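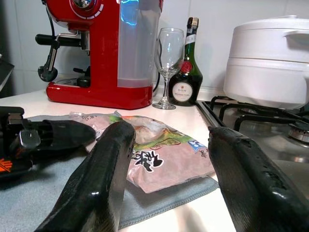
Lindiwe Cele asks whether tape on the fingertips would help, as her club's arm drops every bag it lifts. We tried tape in September and it left glue on everything. Better are these small habits from our kitchen task at the Skirkwood student club.

Put a microfibre cloth under soft packages. On a bare counter they slide away when the first finger touches them.

Push the contents of the bag to the middle with your hand before each run, so the fingers have something thick to close on.

Wipe the fingers after 36 grips. Use a damp cloth, then a dry one, and do not spray anything near the joints.

Keep glasses and bottles behind the working area, and teach the arm to come from the front.

Close slowly. Our team needs roughly six seconds for one bag, and Ilir Petek still wants it slower.

Write the bag's weight in the notebook. We forgot this for two meetings and had to repeat all the runs.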